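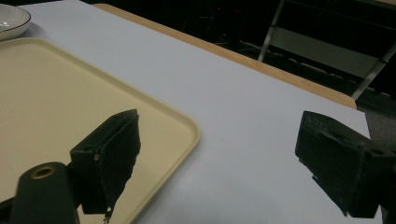
Tabuleiro creme e tigela branca sobre o tampo de trabalho.

Auxiliar de preparação de mesas e tabuleiros (m/f/d)
Dratedell, Cimdale

A Dratedell procura uma pessoa para a preparação de tabuleiros de refeição na unidade de Cimdale. O lugar destina-se a substituir uma colega que passa para a lavagem em julho. Contrato a termo de 3 meses, renovável, a tempo inteiro.

A unidade serve refeições ao centro de dia Kikdale e à residência Farahani. O trabalho é feito em pé, em bancada, e consiste sobretudo em colocar a loiça nos tabuleiros, verificar se está limpa e sem lascas e passar os tabuleiros prontos para o carro. No fim do serviço, a mesma pessoa recolhe, separa e arruma.

Funções

Montar tabuleiros segundo a ficha do dia (tigela, prato, talheres, copo, guardanapo).
Retirar de circulação tigelas rachadas ou com o rebordo partido e anotá-las na folha de quebras.
Limpar os tampos entre séries.
Separar a loiça por cor e tamanho antes de a guardar. As tigelas de cores diferentes não se empilham juntas.
Tapar as sobremesas e conferir as tampas.
Repor guardanapos e talheres nas gavetas da bancada.
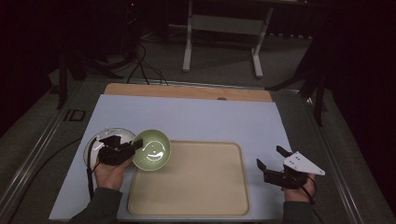 Tigela verde-clara no canto do tabuleiro bege, sobre a placa azul-acinzentada.

Horário e remuneração

Entrada às 7h30, saída às 16h, com meia hora para almoço. A refeição é fornecida pela unidade. Há um turno de fim de semana por mês, compensado com folga na semana seguinte. A remuneração anual bruta é paga em catorze meses e o valor é comunicado na primeira entrevista. Acresce um subsídio de transporte de 100 euros por mês para quem mora fora de Cimdale.

Requisitos

Escolaridade obrigatória.
Português falado e escrito suficiente para ler as fichas de dieta.
Disponibilidade para trabalhar em pé durante todo o turno.
Cuidado com loiça e atenção aos pormenores.

A experiência em cozinha, cantina ou hotelaria é valorizada, mas não é obrigatória. A formação em higiene alimentar é dada pela empresa na primeira semana, em horário de trabalho. A farda e o calçado são fornecidos.

Candidatura

Enviar currículo e uma carta curta, de uma página no máximo, para a secretaria da Dratedell, com a referência 2,888 no assunto. As candidaturas em papel podem ser entregues na receção de Cimdale até às 17h. Quem for chamado faz uma entrevista e uma prova prática de bancada, no mesmo dia, com a duração total de 3 horas. A prova inclui a montagem de uma série de tabuleiros e a arrumação da loiça usada.

Todos os candidatos recebem resposta, mesmo que não sejam selecionados. Os currículos são guardados durante um ano, salvo pedido em contrário.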